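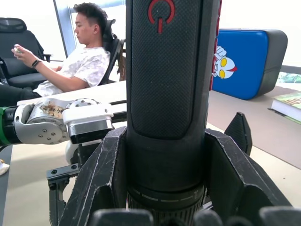
I have been rebuilding the ventilation in the upstairs half of the house since June, and the duct work is finally at a stage where I can write down what I measured.

The starting point was a single exhaust fan in the bathroom, a Koppel unit from the previous owners, connected to flexible duct that ran across the attic and out through the soffit. The label rates it at 80 cfm. With a flow hood borrowed from Crescencio Tejada, I read 37 at the grille with the door closed. Opening the door changed the reading by less than the hood can resolve, so lack of makeup air was ruled out early.

Flexible duct is rated for resistance when it is pulled tight. Mine sagged between every pair of joists, and it made two sharp turns before the soffit. Each sag adds friction and also collects condensate in cold weather. I found a brown ring at the lowest one, and the insulation jacket was stiff there.

## What I changed

The new run is smooth galvanized pipe, one size larger than the fan collar, with a tapered adapter at the fan. It goes up through the roof deck now. Moist air discharged at a soffit can be drawn straight back in through the soffit vents, and the frost on the nails above that bay last winter suggests mine was.

Details for anyone doing the same job:

- Joints are fastened with short screws and sealed with mastic. Cloth duct tape dries out and lets go.
- The pipe slopes slightly back toward the fan on the horizontal section. Some people prefer to slope it outward, but with a vertical exit there is no outward.
- The roof cap is a Filbridge with a gravity damper and no screen. Lint closes a screen.
- Insulation is a foil-faced wrap, lapped and taped, then buried in the loose fill.

The damper in the fan housing stuck on the first test. One of the mounting screws had pulled the collar slightly oval. Backing that screw out half a turn freed it.

## Controls

The old wall switch is gone. I installed a Lisine humidity control, which compares the current reading to a rolling baseline and starts the fan when the difference gets large enough. The factory sensitivity was too high for this house – it started the fan every time someone ran the hot tap. Two steps down was right. The run-on timer is set to its second-longest interval.

I also tried the Skosov control, which uses a fixed threshold. In August it ran the fan most of the day, because the outdoor air was already above the threshold. It went back to the store.

## Results

Flow at the grille is now almost 80. The mirror clears in 7 minutes after a long shower, where before it was still fogged when I left for work. Noise is lower too, although I have no meter and won't put a number on it.

Still open: the bedroom at the end of the hall has no return path with its door shut. I plan to undercut the door first and measure again before cutting a transfer grille into the wall. The flow hood has to go back before then, so that measurement will be done with a manometer across the door.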